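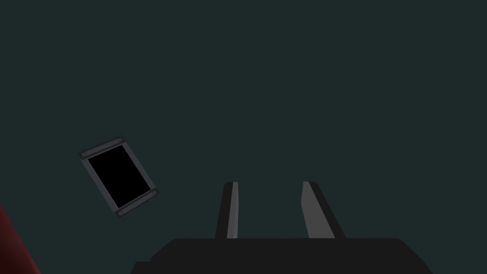
Who gets to decide what counts as a fair test for a robot arm? For now, it's mostly whoever runs the test, and we'd like a bigger group of people to help us write the rules down.

I'm Titilayo Obi, and I look after the good practice guide at Polora. We're a small outfit that writes plain-language rules for people who test pick-and-place arms in simulation before they move to real hardware. Our first draft is done, it's 138 pages long (sorry!), and I need people who will read parts of it, try them out and tell me where they fall apart.

We're looking for 30-minute readers and we're looking for stubborn people who will argue over a definition for a whole afternoon. Both are welcome. You could be a student, a technician, a safety person, somebody who teaches a robotics class at night. You don't have to code, though for the trial runs in part two you should be comfortable installing software and following a setup sheet.

What you'd be doing

Part one is reading. You get two chapters and a comment form, and you send it back within three weeks. The chapters cover things like how to write down the starting position of the arm and the objects, when a try counts as a failed grasp, who is allowed to reset a run, and what has to be saved afterward. I wrote most of the chapter on resets myself and I already know it's too long, so be mean to that one.

Part two is running trials by the book. We give you a set of 300 simulated starts and you score the results using our rules and only our rules. Then we compare your scores with those of another participant who had the same set. If you two disagree, that's great — it means a rule is fuzzy and we get to fix it. Nobody is grading you.

You can sign up for part one only. If you want part two, you need to do part one first.

Time and money

Part one pays a flat $138, same as the page count, which was Musa Shehu's idea of a joke and then it stuck. Part two pays $630 when your scores are in. Everything is remote, and you can work whenever you like as long as you make the deadlines.

For part two you'll need a laptop or desktop that can run the Sterkia simulator. Nnamdi Abubakar handles setup and he'll do a call with you if the install gives you trouble (it gave me trouble).

The small print, in normal words

We publish the comments, with your name if you say yes and without it if you don't. If you work for a company that sells grippers or arms, tell us on the form. It won't rule you out, but we do keep a list of interests at the back of the guide and you'd be on it. Please don't send us test data that belongs to your employer.

How to apply

Write me a note of no more than 3,000 characters. Tell me what you do, which part you want, and about one time a rule or checklist at work made no sense to you. I read that last bit first. No resume needed.

Send it through the contact form on the Polora site with "rules reader" in the subject line. Chiamaka Ogunleye and I go through the notes together as they come in, and you'll hear from one of us either way. Part two trials start in October.

Posted 2021-04-19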